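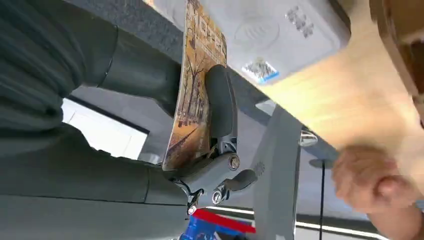 Tzu-hsuan Yeh objects that a folded leaflet has no grain to speak of, and that a lecture on paper grain should begin with books. The objection fails at the first fold. A sheet folded across the grain cracks along the crease, and the crack shows most where the ink is heaviest.

## Unit 8: Grain direction and folding

**Grain.** Fibers line up with the travel of the paper machine. The sheet bends easily along that line and resists bending across it. Grain long means the fibers run parallel to the longer side; grain short, parallel to the shorter side.

**Tests**

- Bend test: curl the sheet loosely in each direction without creasing. The direction with less resistance has its fold line parallel to the grain.
- Tear test: tear once each way. The straighter tear follows the grain.
- Moisture test: dampen one face of a small square. It curls into a tube whose axis is parallel to the grain.

Heavy coatings can mask the tear test. Use the bend test first on coated stock.

**Folding.** For a single-fold leaflet the grain should run parallel to the spine. Score any stock over 300 g/m² before folding, whatever the grain. The raised bead of the score goes on the inside of the fold. Students keep reversing this; check a scrap piece.

**Standing display.** A folded piece set upright is stiffer when the grain runs vertically. With the grain horizontal, the panels bow, more so in humid rooms.

**Solid color across a fold.** Dark, full-coverage printing needs a score even on light stock. Varnish helps little. Leave the sheet to dry fully before scoring.

**Worked case.** The Pomby job ran to 1,174 leaflets on coated stock, cut grain short to save paper. The fold cracked on the cover side. It was recut grain long, with 2 extra sheets per ream lost to trim.

**Before next class.** Read the Skilness notes on creep. Bring a bone folder and a steel rule.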